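首页　往期通讯　餐桌　厨房　收纳　读者来信　订阅

餐桌通讯

格子餐垫真的让白盘子更好看吗？

2022年8月12日

这一期本来要写碗柜里的隔板，稿子都写了一半，结果信箱里又来了三封问同一件事的信：红黄蓝大色块、粗黑线的那种桌垫，配白盘子到底行不行。问的人多半已经看中了，只是想让我点个头。我先把话放在前面，这个头我点得很勉强。

先说这股风是怎么刮到我们这里来的。去年十一月Steltley的家居店换季，橱窗里摆了一整桌，桌垫是蒙德里安式的格子，上面清一色白盘子，盘子旁边立着一张小卡片，大意是“让食物回到画布中央”。我当时站在橱窗外面看了一会儿，想的是食物在哪里。一桌子七个盘子，全是空的。空盘子放在什么上面都好看，这一点我从来不怀疑。麻烦是从盛菜开始的。

拿我自己家来说。我借了一块回来，摆了两个星期，天天用，早饭也用，晚饭也用。番茄炒蛋端上去，红的黄的跟垫子上红的黄的挤在一起，一眼看过去不知道该看哪儿。清蒸鱼稍好一点，盘子白，鱼也白，底下一圈深蓝，倒真有几分店里的意思。炒青菜不好不坏。最难看的是红烧肉，酱色的汤汁在白盘子里原本是很诱人的，一放到大红方块旁边，颜色立刻就闷了。我先生吃了几天，说了一句“像在地图上吃饭”，之后再没发表意见。

Thilini Matubbar不同意我的看法。她在Indlow开一个小小的餐桌布置班，来上课的人不少，上个月还专门讲过一次几何图案。她来信说我把顺序弄反了：应该先定垫子，再定盘子，最后才轮到菜；垫子花，盘子就要素，盘子素了，菜才有一圈安静的地方可待。她还说，很多人失败是因为盘子选得太小，白色那一圈留得不够宽，垫子上的颜色就直接压到菜上来了。

这话有一半我是服气的。盘子的大小确实要紧。我后来换了家里最大的白盘试了一回，红烧肉看起来确实没有那么委屈。可是另一半我不服。按她的办法，一家人每天做饭之前要先想一想垫子今天是什么颜色，这日子过得未免太讲究。桌垫本来是拿来隔热、接汤水、护桌面的，现在反过来要人伺候它。她课上的学员回家以后，有几个人能坚持一个月，我很想知道，她信里没提。

再说“白盘子百搭”这句话。卖盘子的人爱讲，买盘子的人爱听，我自己年轻时也信，因此柜子里攒下了十六只白盘子，来路各不相同，叠在一起才看得出毛病：有的偏黄，有的偏青，有的像牛奶，有的像粉笔。平常铺一块灰麻布，分不出来。铺上格子垫就全露馅了，因为垫子上那些浅色格子多半是米白，偏暖，冷一点的白盘子放上去，不是盘子显得发蓝，就是垫子显得没洗干净。我用的那块垫子干干净净，还是被我婆婆问了一句要不要泡一泡。

所以看中了格子垫的读者，我劝你们先不要看红黄蓝，先看那些不红不黄不蓝的地方。那才是面积最大的部分，也是跟你家盘子真正打交道的部分。有条件的话带一只自己的盘子去店里，放上去看看。店员会不会觉得奇怪，我不敢保证。我在Steltley那家店里这么干过，店员很客气，只是一直跟在我后面。

还有盘子的形状。深盘、荷叶边、带花纹的，我一律不推荐跟粗黑线放在一起。黑线已经把桌面切得方方正正，再来一圈波浪边，眼睛忙不过来。平底、浅身、边沿微微起来一点的圆盘最稳妥，方盘反而不好，跟格子一对不齐就让人坐立不安，对齐了又像停车位。Thilini在这一点上跟我意见一致，难得。

位置也可以讲究一下，如果你们愿意。我试下来，白盘子放在深蓝或者黑的那一块上最清楚，边沿立得住，远远看过去就是一个圆。放在米白格子上，盘边有一截会化掉。放在黄的上面，怎么说呢，像煎蛋。红的那一块我建议留给杯子，或者干脆什么也不放。
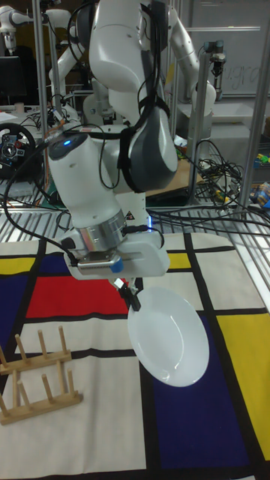 素白浅盘与蒙德里安式格子桌垫，深蓝与黑的一片衬得盘沿最分明。

当然，一张垫子铺下去，深蓝的那块在谁面前就归谁，坐在另一头的人只好守着黄的。两个人吃饭还可以商量，人一多就没办法了。Thilini的学员里有人给每个座位单买一块小的，每块花样一样，倒是公平，我算了算钱，没有跟。

价钱和材料也有人问。我手里这块是Junel的，另外看过Oravec的一款，花色差别不大，黑线一个粗些一个细些。我偏向细的那款，粗线远看气派，坐下来吃饭时总觉得碗筷被关在格子里。洗的问题，我只能说我自己的：酱油渍滴在米白上看得见，滴在黑线上看不见，后一种更要命，过两天摸到一手黏。买之前问清楚能不能用湿布擦，问不清楚就别买。至于说明书上写的“经典永不过时”，请各位翻翻自己家的抽屉，看看压在底下的那些桌垫当年是怎么说的。

Eduard Kollár来信说，他家铺格子垫已经好些年，从来没觉得有什么不妥，还说我是“替番茄炒蛋操心过度”。他的办法很简单：垫子只在喝茶吃点心的时候铺，正餐撤掉。饼干、切好的梨、一小块奶酪，放在白盘子里，颜色都淡，跟什么也不打架。他写了满满一页，其中大半是在讲梨。

这个办法我照着做了一下午，没有挑出什么毛病，只是铺铺撤撤的，家里有小孩的大概顾不上。梨倒是确实好看。

我的意见到现在也没有大变：空盘子配它很漂亮，点心配它也行，天天正餐用，我不看好。已经买了的不必退，先找家里最大的白盘子出来试两顿，再决定要不要收起来。还没买的，可以拿一块旧布比着桌子铺一铺，看看自己到底是想要那块垫子，还是只想要橱窗里那张没有人吃饭的桌子。

借来的那块我下周还。碗柜隔板的稿子挪到下一期，有读者寄来了自家柜子的尺寸，我会一并回复；还没寄的请把深度也量上，只写宽和高的我没法帮忙。

近期条目

叠放盘子要不要垫纸：一次不太认真的试验
灰麻布桌旗的洗法
读者来信：筷架到底有没有人用
白盘子的白，怎么挑
Indlow旧货集市上的单只茶杯
下一期预告：碗柜隔板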